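In Praise of the Plain White Table

Opinion

Every November I repaint my kitchen table, and every November somebody asks why I don't just buy one with a bit of character. They mean oak, or that dark reclaimed stuff with the knots and the iron legs. I understand the appeal, I really do! But I have worked at a matte white table for six years now and I would not trade it for anything in the Grumovow showroom.

My case is simple. A white table makes you look at what you put on it. Set a tomato down on busy granite and you have a tomato somewhere in a lot of granite. Set it on plain white and there it is, every dimple and every bit of green around the stem. I started buying better vegetables once I had somewhere to see them properly (and I started noticing the bad ones, too, which my old table had been hiding from me for years).

Color is the best part. Reds and purples go wild against white. Think of the skin on an eggplant, or a sweet potato just out of the bag, and how many shades are in there when there's nothing nearby to compete. I have spent whole minutes admiring a radish.

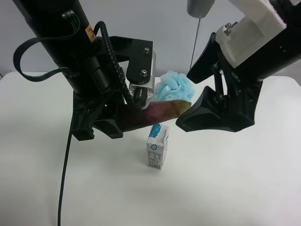 Issue 6

A long maroon shape fading to pinkish red, then that greenish, slightly yellow tip: on a wood-grain top you'd miss half of it. The light gray wall helps as well. I'm a great believer in a dull wall behind a work table, and the duller the better. Mine is a shade called Pemen, and it cost me 290 for the whole room, painter included.

Now, the complaints. Yes, white shows everything. Beet juice, turmeric, the ring from a coffee cup. Good! I want to see the beet juice so I can wipe it up while it's still juice. My last table was a speckled brown thing from Bruvell, 400 on sale, and it never looked dirty in its life, right up to the day I ran a damp cloth across it and the cloth came up gray.

And matte, please, never gloss. Gloss throws the ceiling light right back in your eyes when you're chopping. I'd ask for rounded corners too, especially in a narrow kitchen, and my left hip would back me up on that.

There's a table in the Ayala catalog this spring with an inlaid border of leaves for 700. It's lovely work. I'd hang it on a wall. But for peeling, sorting, rolling dough and shelling a big bowl of peas with the radio on, give me the flat white one, and let the peas be the decoration.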